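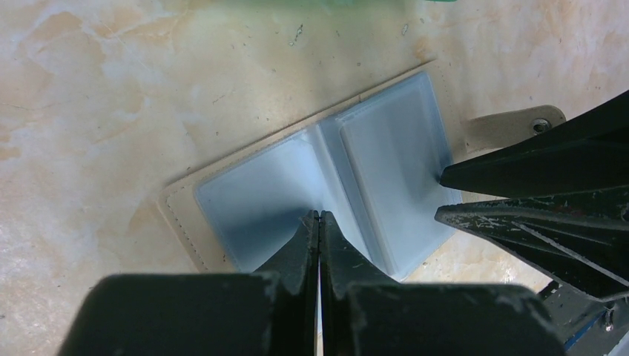
## 4. Before you let both arms share an item

I keep these rules taped up at Landholm, and I still read them every Tuesday!

1. Drop both arms to half speed (the 50 setting).
2. Bring one gripper in and let it settle before you move the second.
3. Keep your own hands outside the line. Yes, even for a quick nudge.

**Caution:** if the fingers touch each other, hit stop and back out one arm at a time.

*Note:* worn fingertips go in the log – Merja Halonen checks it every 14 days.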